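Visit to Akyol, Protville
2018-08-20

Two of us drove out to the Akyol shop in Protville to see where our pipe supports are made. We buy clevis hangers and flat brackets from them and had never been past the front office. Saadet Şimşekoğlu, the production manager, met us at the gate and took us through in the order a job runs.

Plate and bar stock come in on the north side. Flat parts are cut on a plasma table, then drilled on a Tivow line with 2 spindles. The press brake is next door. An operator was bending the Troro bracket, a heavy angled piece for rooftop ductwork. The order was for 1,599 pieces, and 78 were left to run when we came by. He checked the angle with a plain protractor and wrote the reading on a card clipped to the bin.

Welding is in a separate bay with curtains. Most of it is done by hand, mainly base plates and gussets.
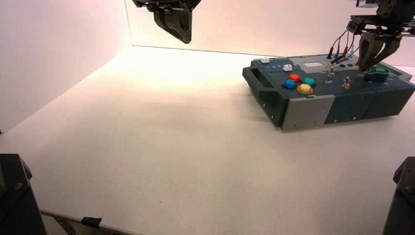

After lunch we asked about lead times. Standard hangers ship from stock. Anything drilled to a customer drawing goes in the queue once the drawing is signed, and galvanizing is sent out, so allow an extra week for that. We left two drawings for a wall bracket with slotted holes and should have a price before the end of August.

Parking is behind the building. Bring your own safety shoes.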